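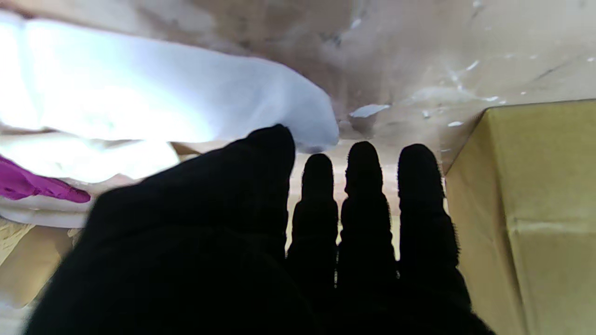

10/20/25. Today I start with the linen cupboard of my aunt Ingeborg. She gave me all her white cloths and I must decide which ones to keep. I will write my progress in this thread.

**2/** First rule I made for myself: every cloth is opened completely before I decide. When it is folded, you do not see the stains at the fold.

**3/** I washed the first load at 60 last night, but the yellow lines stayed. Britta told me to soak them in oxygen powder for 4 hours. Does it work also for old linen? Please tell me if you have tried it.

**4/** So far 39 pieces, and 36 of them are napkins. Who had so many guests?

**5/** The napkins I fold in three, then in half. The tablecloths I prefer to roll, then I have less ironing later.

**6/** Gaëtan asked for the thin ones, for drying glasses. He can have them.

**7/** The shelf must be wiped before anything goes back. I continue tomorrow after work.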